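Notes for the June talk – 30th June, second slot, after the coffee
Working title: Two Thousand Tries at a Hard Drive

(Slow down. Last time I did the first ten minutes in six. Water on the left.)

Hi everybody, I'm Teresa Louro, I work on the Plestari project, and for most of this year my job has been taking old desktop computers apart very badly and writing down how it went. Pause for laugh, move on if there isn't one.

So what are we after? We want a learning system that can help strip used office PCs for parts. Drives out, memory out, cables unplugged and left in one piece. And the way we teach it is by showing it. A person steers the arm through the job, the wrist camera and the joints get recorded, and that's one example. Then you do it again. And again!

Our target for the first round was 2000 examples. I picked that number on a train. Bernardo Bettencourt asked me where it came from and I said "planning," which I suppose is true if you count trains.

Now the towers. We bought 42 of them from a reseller called Coelho, all used, several makes, and the deal was we'd take whatever came off the pallet. I was really happy about that! If every case is the same, the system learns that one case. If the cables run every which way, it has to learn something about cables.

(Next slide. Let them look at it before talking.)

I want you to think about reach for a second, because reach is what most of our bad examples come down to. The drive is sitting upright in a blue caddy, the data cable loops around right beside it, the power cables come sweeping down the other side, and you're bringing four fingers into the middle of all that. The person steering has to decide what to touch first, and every person decides differently. 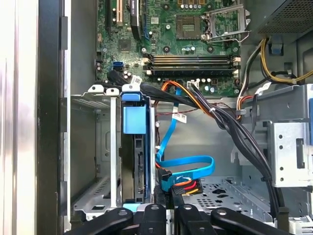 Raimo Rautiainen wrote to me after an early version of this talk and said he thought we were being too relaxed about that last part. If one person goes for the data plug first and another goes for the power plug first, he said, the system gets two good answers mixed into one bad one, and he'd rather have half the examples and one fixed order. He also wanted to know if we'd labeled the order at all, or just hoped.

We had just hoped. So, thank you, Raimo.

What we did next was go back and label every example by what got touched first: data, power, or caddy. It took two of us most of a week and a lot of crackers. And then we trained one version on everything and one version on data-plug-first only. The fixed-order one was smoother to watch, way less dithering over the case. But when a power cable lay right across the data plug, it just kept pushing at it. The mixed one dithered, and then sometimes it moved the cable out of the way. I don't have a clean answer for you there. My hunch is we keep both orders and tell the system which one it's doing.

(If running late, skip down to "Things I'd do differently.")

A word about people. We had trouble keeping the steering consistent, and I mean the same person, morning and afternoon. Salvador Valente is fast before lunch and careful after it, and you can see it in the data as plain as day. We use a little scoring tool called Avow where whoever did the run has to say yes or no to "would you want this copied?" before it saves. I love that question. We threw out 97 runs in the first month on that alone, and most of those had gotten the plug out just fine. They'd just yanked it.

Things I'd do differently:

Start labeling on day one. See above, see Raimo, see crackers.

Record the failures on purpose. We deleted ours at first – it felt tidy. Now we want them back, all those slips where the fingers close on a wire bundle and somebody has to let go and try from another side. The letting go and trying again is the part the system is worst at.

Write down how each case was set up before the run. Which cables were plugged in, which bays were full. Olga Fonseca made us a one-page form and I fought it for a while. I was wrong, the form is great.

Swap the person steering every hour.

Where we're going: memory sticks next, with those tiny latches at the ends. Then by December we'd like to hand a set over to the people at Sudau and see what their arm makes of it, with its different fingers.

(Questions. If someone asks about screws: we take the side panels off by hand, and yes, I know.)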